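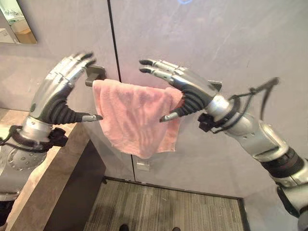

Nia Mostyn says her towels did the same until she stopped using fabric softener, and she wonders whether yours is a softener problem too.

Towels stiff and a bit sour after washing
Posted 5/9/25 by Carter Chisholm

Our bath towels come out of the machine clean enough but dry like cardboard, and after a day in use they smell. I wash at 40 with liquid detergent and a capful of softener. We moved to Tuststead in July and the water is very hard. Do I need new towels?

Kęstutis Rätsep
No. Softener coats the loops and they stop taking up water. In hard water you get scale on top of that. Try this before spending anything:

1. Run the towels at 60 with half the usual detergent and no softener.

2. Wash them again with a cup of soda crystals in the drum, nothing else. Check the care label first if they are dark colours.

3. Shake each one hard before drying, and spread it out between uses – a towel bunched up on the rail stays damp in the folds. 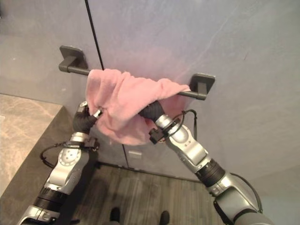

4. Clean the detergent drawer and the door seal. Mine was black underneath.

It took 3 washes before I noticed a difference. Leave a gap in the drum as well, towels need room.

Crescencio Sotomayor
get a tumble dryer. 10 minutes in there and then the line, never had a stiff one

Carter Chisholm
No space for a dryer, but I have bought the soda crystals. Thanks both.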